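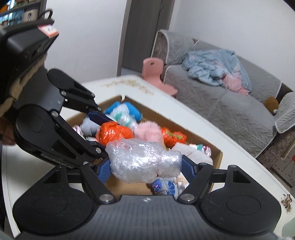
*Clear plastic wrap, with a small dark red tie at the pinched section between the wide end and the narrow end.*

# How to wrap and tie soft items in clear plastic

Siham Saab, October 9, 2025

These are the steps we use at Pridley for spare cushion covers, bundles of napkins, fabric offcuts and anything else soft that has to sit on a shelf for a few months. The method uses a clear bag or a sheet of clear wrap, and one short tie. It doesn't need a heat sealer or tape.

It works for dry, soft things with no sharp corners. For framed items, crockery or anything with a zip that sticks out, use a box.

## What you need

- Clear plastic bags or a roll of clear wrap, wide enough to go round the item with a hand's width to spare
- Short ties, either coated wire or soft cord
- A clean table
- Scissors
- Paper labels and a pen

We buy the ties in boxes of 4,000 from Prillar, which is far more than a household would want. A small packet from a hardware shop will do the same job. Pick a dark colour if you can. Pale ties are hard to find against clear plastic, and people end up cutting the bag open.

## Before you wrap

Check that everything is dry. Fabric that feels slightly cool when you put the back of your hand to it usually needs longer on the airer. Damp cloth sealed in plastic will smell by spring, and we lost a whole shelf of Gunawan table linen that way one April.

Shake out crumbs and loose threads. Take out any pins.

Write the label now, while you have a flat surface. Put the item, the size and the date on it. If you use stock numbers, add that too – ours are four digits, so a label might read "napkins, large, 1628".

## Wrapping

1. **Fold or roll the item.** Rolling is better for cotton and anything that creases. Folding is fine for fleece and towelling. Keep it a little smaller than you think it should be, as it will relax once you let go.

2. **Put the label in.** Lay it against the outside of the roll with the writing facing out, so it can be read through the plastic.

3. **Slide the roll into the bag.** Push it right down to the closed end. If you are using wrap from a roll, lay the item near one edge of the sheet and turn it over twice, then tuck the far end under.

4. **Press out the air.** Lay your forearm across the bundle and lean on it, working from the closed end towards the open one. Don't try to get all of it. A bit of air helps the fabric keep its shape, and a bundle squeezed flat will have hard creases when you open it.

5. **Gather the neck.** Collect the plastic just past the item between your thumb and first finger. Give it one full twist. Two is too many with thin plastic and it may split.

6. **Tie it.** Pass the tie round the gathered part, cross the ends and twist them together three times. Bend the ends flat so that they don't catch on the next bundle.

The plastic should wrinkle around the tie. That's normal. If it is smooth there, the tie is probably too loose and will slide.

## Tying two parts in one bag

You can also put the tie part of the way along, with a larger piece on one side and a smaller piece on the other. This is useful for sets: a cushion cover and its arm caps, say, or a duvet cover and its pillowcases.

Put the large piece in first and press the air out as before. Gather the plastic above it, twist once and tie. Then put the small piece in what is left of the bag and fold the open end over, or add a second tie if there is room for one. Leave a finger's width of free plastic on either side of the middle tie so neither part is straining against it.

Dewanti Kusuma does these the other way round, with the small piece at the bottom. Her argument is that the small piece gets forgotten if it goes in last. Either order is fine so long as everyone on the same shelf does it the same way.

## Handling and stacking

Pick a bundle up by its sides, one hand on each. Don't lift it by the tie. The plastic is thinnest where it has been twisted, and a heavy bundle will tear there.

Stack with the ties facing the same way. Two-part bundles don't stack well on top of each other, so lay them side by side and alternate the wide ends. Keep them off windowsills. Clear plastic lets all the light through, and dark fabrics will fade on one side.

If you use deep crates, like the Idura ones, put the heavier bundles at the bottom and don't press the lid down.

## Common problems

**The tie slips off.** The neck is too short. Move the item further down the bag or use the next size up.

**The bag splits at the twist.** Either it was twisted too much or the plastic is old. Bags that have been stored near a radiator go brittle.

**Mist on the inside.** The item wasn't dry. Open it, air it for a day and use a new bag.

**The label has slid round.** Undo the tie, straighten the label and tie it again. Coated wire ties can be used several times, but throw them out once the wire shows.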